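How to cut your laundry costs without believing everything on the box

Posted 20 July 2019 in Home and Money

I started writing down what we spend on washing clothes in May of last year, mostly to settle an argument in my own house. We had been buying whatever detergent was on the front shelf, plus a softener, plus a scent booster, plus a tub of powder that claimed to do something to whites. When I added up a year of receipts and a share of the power and water bills I got $1,474. I still think that number is high, and I checked it twice.

What follows is the routine I ended up with. I have left out the tips I tried that made no difference I could measure, and there were plenty of those.

What you need

A kitchen measuring spoon
A notebook or a spreadsheet
Your last two utility bills
The manual for your washer (the maker's website usually has it)
White vinegar, optional, see my doubts further down

Step 1. Find out what you use now

Do nothing different for two weeks. Write down each load, what program you picked, and how much detergent went in. Measure it with the spoon before you pour. Don't use the cap. The caps are a bad joke: the lines are molded in the same color as the plastic, and the top line is well above what most loads need. I was filling to the rim because that is what a cap looks like it's for.

Most people who do this find they are using double. I can't prove that for your house, so go and look.

Step 2. Cut the dose

Read the dosing table on the back of the bottle and find the line for your water hardness. If you don't know your hardness, the water company will tell you over the phone. Start at the amount given for a medium load and go down by a quarter every week. Stop when something comes out smelling or looking wrong, then go back up one notch.

I got down to two tablespoons of liquid for a full load of normal clothes. Work clothes and sports gear need more, and I won't pretend they don't.
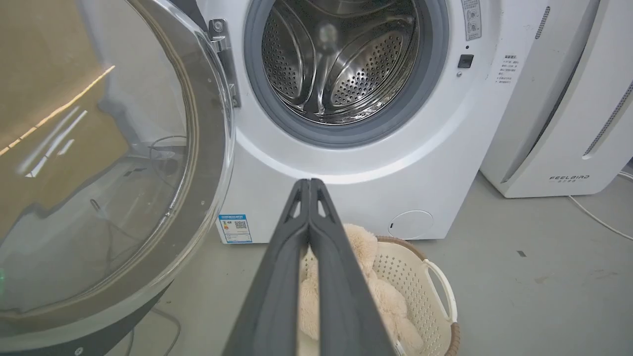
Karim Harb wrote in to say he tried this with hard water and his towels turned gray inside a month. He went back to the full dose for towels only and kept the lower dose for everything else. Fair enough, and it's a better result than mine, because he bothered to separate the two.

Step 3. Turn the temperature down, with limits

Heating the water is where most of the power goes in a wash, at least on a machine that heats its own. Look in the back of your manual for a table of energy use by program. Mine is on page 73, after all the warnings, and it was the most useful page in there. The cold program used a small fraction of what the hot one did.

So: cold or cool for shirts, jeans, anything you wore once indoors. Warm for bedding and underwear. Hot for dishcloths, and for anything that has been near a sick person. I have seen blogs that say cold is fine for everything. The people writing those seem to own very clean dishcloths.

One catch. Powder doesn't always dissolve well in cold water. If you see white streaks on dark clothes, switch to liquid for the cold loads or dissolve the powder in a jug first.

Step 4. Wait for a full load, but don't stuff it

A full load means you can still get your hand in flat above the clothes. Past that point they don't move and you'll be washing them again. Half loads are the other waste. Some washers claim to weigh the load and adjust, and mine says so too, but the cycle time hardly changes between three shirts and a full basket. Test yours with a kitchen timer before you trust it.

Step 5. Use the highest spin your fabric can take

This only saves money if you own a dryer, but if you do, it saves more than anything else on the page. Water thrown out by the spin is water the dryer doesn't have to cook off. Our dryer went from 65 minutes on a towel load to noticeably less when I stopped leaving the spin on its middle setting. I didn't write down the second number, which annoys me now.

Expect more creases. If you iron everything, do the sums for the iron as well.

Step 6. Drop one extra product at a time

I dropped the scent booster first and missed it for two loads. The softener went next. For towels this is an improvement anyway, as softener leaves a coating and coated towels soak up less.

I also bought, so you don't have to, a Forkaneck laundry disc. It cost $25 and promised to replace detergent for a year. I ran it against plain water with two matching pillowcases, same program, same stain (coffee and a bit of salad dressing). I could not tell the pillowcases apart. Neither could my sister, and she didn't know which was which. The Nokaretti wool balls for the dryer did slightly better, meaning they did something, but I wouldn't pay for them again.

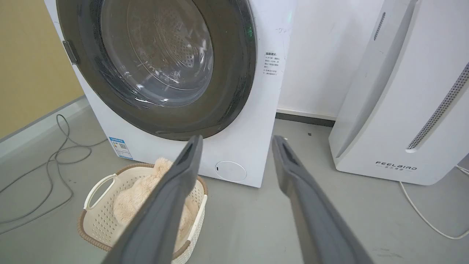 What about vinegar, though, asked Mirta Espinoza, who had read that a cup in every load replaces softener and costs pennies. Her mother swore by it.

I don't swear by it. A splash in the rinse did make our towels a little less stiff. But a cup every time adds up faster than you'd think, and several washer manuals warn that acid is hard on rubber parts over the long run. I use it now and then, on towels, and no more than that. Check your own manual first.

Step 7. Look at when you wash

If your power company charges less at night or on certain hours, move the laundry there. If it charges a flat rate, ignore this step and everyone who tells you otherwise. It will be on your bill, usually in small type near the bottom.

Keeping it going

Write the dose on masking tape and stick it on the bottle. Other people in the house will not remember what you told them, and they will go straight back to the cap.

Check the spreadsheet after three months. Compare the same season if you can, as winter bills will muddy everything. I haven't got a full second year yet, so I won't quote a saving. The detergent part is clearly down. The power part I'm less sure of, and we also got a new fridge.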